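Bergeron has added 55 titles on the history of schooling to its e-book list, bringing the full catalogue to 3,005. Readers can borrow up to five at a time.

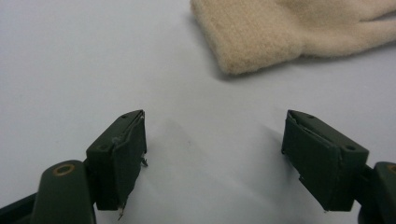

The new books come from Bullico and can be read as EPUB or PDF - older titles stay in PDF only. Colleen Dufour, who edits the list, said village schools were the subject readers asked for most. 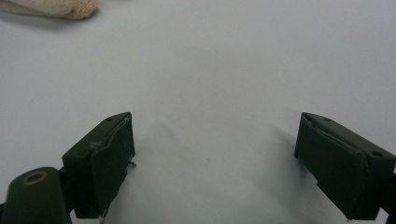
A further 10 titles will follow in September.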